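October, late evening

Back from Mandville after nine with a headache and a folder I did not ask for. Writing it down tonight, or by the weekend I'll have talked myself into liking it. Tea, toast, no telly.

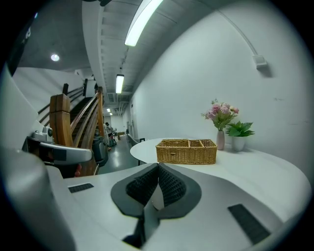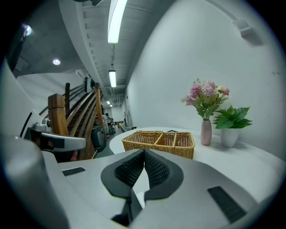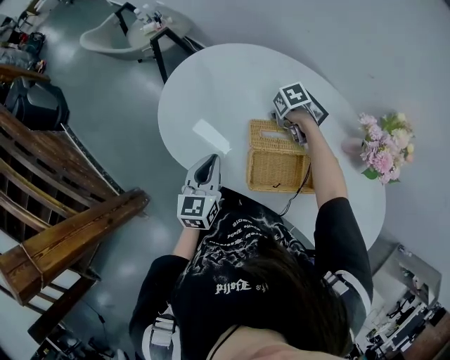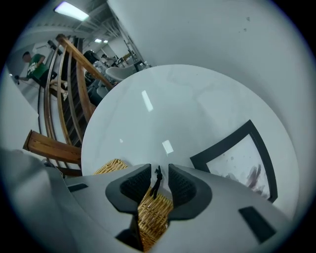 The service hours scheme is going ahead from January whether we like it or not. Every pupil from Year 9 up who wants the leadership certificate has to log their volunteering on Rivora, and a teacher has to approve each entry, and at the end of the year the school gets a total it can put on the website. Each hour has to go under Community, School or Self. I thought of that wicker basket on the white table, one wide compartment and two narrow ones, and that is just how it'll fill up: Community will be the wide one and take anything that won't squash in elsewhere. Walking a neighbour's dog, Community. Helping your mum at her stall, Community, provided you can find someone to sign for it. I asked what happens to an hour that's both School and Self and was told to use my judgement, which I could have done without the software.

Milan Coppens did the talking. I will say he's good at it. He never reads from his slides and he remembered my name from the spring meeting, which I hadn't expected. But I've sat through enough of these now to notice when a question gets thanked and not answered. He thanked me for three.

The first was about the pilot. Two schools, one year, 1,269 hours logged. It went up on the wall in big green figures and there was a sort of murmur. Fine, but how many of those hours would have happened anyway? The reading buddies at our place have been going for six years without anybody logging a minute. If we put them all on Rivora next term we'll look like the most generous school in the county and not one extra child will have been read to. He said that was a really valuable point about baselines. Then he went to the next slide.

The second was who approves the entries. The answer is "a trusted adult in school", so me. I tried to work it out on the back of the agenda and gave up because it was making me cross. They say a minute per entry. It won't be a minute if I'm supposed to find out whether Year 10 boys were in fact litter picking on the rec or only standing on it.

Third was the money. The Tzanetos bursary gives each school £900 in the first year towards "youth-led projects", and Ziken runs the leadership training day, and the Ziken day costs £666. So what's left for anything led by youth would just about hire a minibus. I said this out loud. A woman from one of the pilot schools laughed and then looked at the floor. Milan said the training day was optional, though strongly encouraged. I wrote down "strongly encouraged" and underlined it, and I suppose we'll find out what it means when the forms come.

To be fair (I'm trying) the pupils who spoke were lovely. A girl in Year 12 told us about setting up a Thursday-type tea afternoon at the sheltered flats, where at first hardly anyone came down, and then one old chap started bringing his dominoes and it took off from there. She talked well and she didn't use the word journey. Afterwards I asked her at the biscuits if logging it had helped and she said she forgot to for most of a term and had to make the times up. I like her very much. I shan't tell on her.

That's what bothers me, I think, more than the money. She'd have gone to those flats whatever we did. The ones I worry over are the quiet ones in my form who would never put a hand up for anything, and what gets them through the door is a friend going, or a teacher asking them by name on the stairs. I can't see a points screen doing it. I can see it doing the opposite, when somebody with an hour and a half sits next to somebody with forty. And what about the ones who pick up a little brother every day at three? Caring for family doesn't count, I checked, it's on page two of the folder. It comes under "existing responsibilities". I've got at least one girl who does more for other people before breakfast than I do in a week, and she would come out of this with nothing against her name.

Then there's the personal statement. 800 words on "the leader I am becoming", marked by us. In the summer term, naturally.

I came home past the old bus garage and missed the turn, I was arguing so hard in my head. Still no idea what I'll say at staff meeting. I could ask for us to be let off the approvals for the first term, or to have the family caring put in. The second is the one I'd fight for. If they say no to that I don't want my name on it, and I'd better decide before I go in whether I mean it, as I have said that sort of thing before and then done the job anyway.

Things to do: email Milan about page two. Find out if the reading buddies can be kept out of it. Ask the head who has already agreed to what, as I suspect somebody has.

Left my good umbrella at Mandville. Raining now, of course.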